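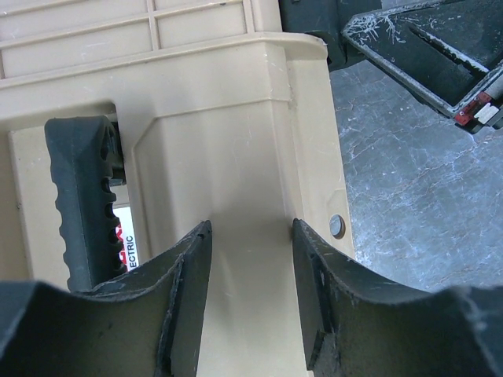 Molded plastic case in tan, with a ribbed panel of shallow rectangular cells across the top.

The Weight of a Rib
How transport case makers learned to use less plastic

A flat sheet of plastic is a poor structural material. Press the center of a large unribbed lid and it deflects; leave a load on it through a warm season and some of the deflection stays. The traditional fix was a thicker wall. Thickness adds stiffness quickly, but it also adds weight, resin cost and cooling time, and cooling accounts for most of a molding cycle.

Ribs get the same stiffness with less material. A rib moves plastic away from the neutral axis of the panel, where it does more work in bending. Doubling the height of a plain rectangular rib raises its own bending stiffness by a factor of eight. Doubling its width only doubles it. Designers therefore prefer tall, narrow ribs, up to the point where the rib buckles or will not release from the tool.

Broswood, a molder in the river town of Idora, reworked its largest lid on this principle in January. The old part had a uniform wall and weighed 1,665 grams. The new one has a thinner skin and a crossed rib pattern, and weighs 1,389 grams. Both carry the plant's standard test load of 900 newtons at the center of the panel. The tool needed two rounds of correction before the corners filled reliably.

The corrections were for sink. Where a rib meets the skin, the local mass of plastic is greater and cools later than its surroundings. As it shrinks, it pulls the opposite face inward and leaves a shallow line. The usual rule keeps the base of the rib at half to two-thirds of the wall thickness. Broswood started above that range and ended near the bottom of it.

Draft is the other constraint. Each rib face needs a slight taper, commonly one degree per side, and more if the surface is textured. On a tall rib the taper leaves a thin tip that is hard to fill - a reason many grids stay shallow.

Toprak, which supplies cases to survey crews in the Murnitia highlands, puts its ribs on the outside. The inner surface stays smooth and wipes clean, but open cells on a lid hold grit and rainwater. Its current model drains through notches cut in the outer ribs and weighs 673 grams without foam.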